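Pollen Community Help
Search questions Go Advanced search

Print this page | E-mail this to a friend

Should I leave gaps between tracks when putting an album online?

My band Fliltum has finished its first album, eight tracks, all recorded in our rehearsal room. On the rough mix we played at home, tracks three and four run into each other. Track three ends on a long held organ chord and track four starts while that chord is still going. We worked hard on that join and would like to keep it.

When I upload the files and play them back in order, there is a short silence in the middle of the chord. It is less than a second but you notice it every time. I have tried mp3 at the highest setting and it still happens. The other joins are normal fades and I don't mind what happens to those.

Is this something I can fix in the files, or is it the player? And how much silence should I leave at the end of the other tracks? We are also making a short run of CDs, so it would be good if one set of files did for both. 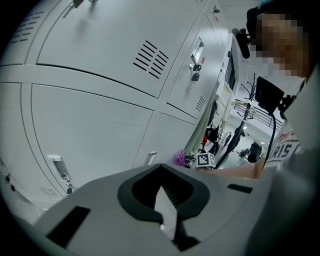

The lockers where we rehearse.

Posted by Onum, 2023-05-09

onlylefthand wrote:

Just make three and four into one track. That is what we did. No gap and no messing about.

majimbun_mastering wrote:

It is partly the files and partly the player. The mp3 format adds a small amount of silence at the start and end of every file. Some players read the extra information in the file and skip over it, others don't. You can't control which player people use, but you can stop adding to the problem.

Export as WAV or FLAC. Both keep the exact length of the audio. Most upload sites take one or the other and make their own smaller versions from it.

Do the join on one long session. Put tracks three and four on the same timeline, get the crossover how you want it, and bounce the whole thing as a single file. Then split that file at the point where track four should begin. Don't put a fade on either side of the split. If you fade out three and fade in four you will hear a dip even on a good player.

Try to split where the waveform crosses zero, or you may get a click when somebody plays track four on its own. With an organ chord it is worth moving the split later, to just before the first drum hit, so that track four has a clear start. The chord then belongs to track three, and if there is a gap on somebody's phone it is covered a bit by the hit.

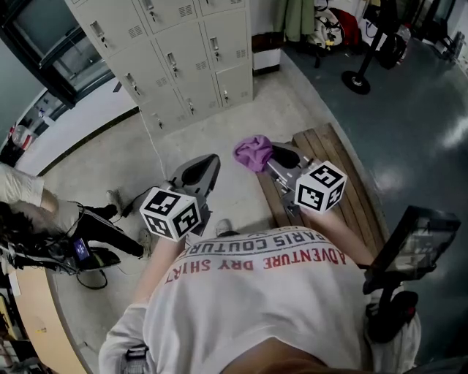 For the CD there is one more thing to watch. Audio CDs are divided into 75 frames a second, and a track can only start on a frame. If your split is between frames, the burning program may pad the end of track three with silence and you are back where you started. Most editing programs have a "snap to CD frames" setting. Turn it on before you make the split. The same files will then do for the upload. You may not get frame and zero crossing in exactly the same place, in which case go with the frame and check that it doesn't click. Also set the pause before track four to 0 in the burning program, as many of them put in two seconds unless told otherwise.

On the other tracks, there is no correct figure. I leave the natural end of the last note and then one or two seconds. After a loud song going into a quiet one I would leave a bit more. Play the last 30 seconds of one track and the first 25 of the next and move them until it sounds right.

I wouldn't join them into one track unless you are happy for nobody to be able to pick out track four by itself.

tapehiss400 wrote:

Agree with the long answer. Check the crossfade setting in your own player as well. Mine had been switched on since February and I spent an evening re-exporting files that had nothing wrong with them.

Filed under: Recording at home > Mixing and mastering > Gaps, fades and track order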